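Wisetti Opens a Neighborhood Tea and Coffee Room in Clamance This September

CLAMANCE – I've written a lot of announcements from the back of our shop on a laptop with a sticky space bar, but this one is my favorite so far. Wisetti, the little tea and coffee company I started out of my garage, is opening its first sit-down room this September, right here in Clamance!

If you've bought from us before, you know the drill: you order online or catch me at the Saturday-style street market by the old depot, you take your bag home, and that's the last I see of you. People kept asking where they could come and drink the stuff. I never had a good answer (my kitchen only goes so far), so when the former print shop on Okabe Street came up for rent, I called before I'd even finished my breakfast.

The room is small. It's 1000 square feet, and a good chunk of that is storage and a hallway I still can't figure out what to do with. But it has big front windows and a heater that works, and the landlord let us keep the old paper shelves, which now hold tea. We'll be serving 79 teas and coffees from our regular list, plus the Humix blend, a dark, malty breakfast tea that until now has only been sold by mail.

Small cups, sit-down service, no rush:

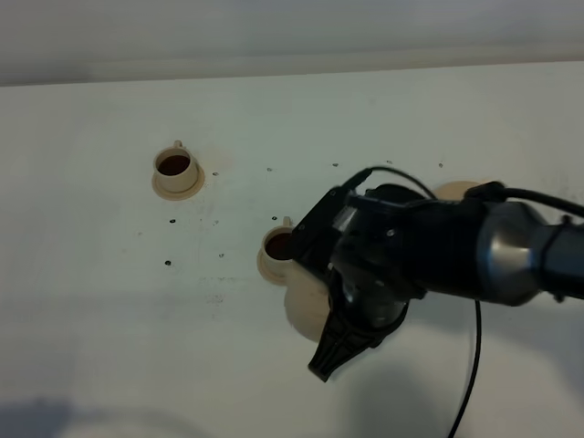
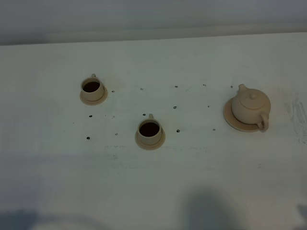 We paid for most of the build-out with help from our customers. Last winter we put out a call for early memberships, and I would have been thrilled with a few hundred. We sold 2554 of them. I cried in the parking lot, then I went back in and told everybody, and then I cried again. Members get a free drink each month for the first year, first pick of seats at tastings, and their names on a long paper scroll by the door. Yes, I'm writing it out by hand, and yes, I've already misspelled a few. Please tell me if one of them is yours.

Tastings will run in the evening, starting at 7 p.m., and they'll be pretty relaxed. You sit down, we pour, you tell us what you think. The first one is all black teas, and the next is for people who say they hate green tea. My mother is signed up for that one already and plans to be difficult.

We'll also have a take-home counter, so you can still grab a bag and go. Prices on bagged tea and coffee are staying where they are. The mail-order side isn't changing either, and if you're one of the folks who's been getting a box from us every month, you don't need to do a thing.

Doors open at 8 a.m. and we close at 6 p.m., except on tasting nights, when we'll stay open until the last pot is done. There's street parking out front and a bike rack around the side. The front entrance has a ramp and the restroom is wheelchair accessible.

Membership sales are still open and can be picked up at the market stall or at the counter once we're in. For press visits, interviews or a sample box, write to the Wisetti press desk in Clamance and I'll get back to you myself, usually at night after the orders are packed.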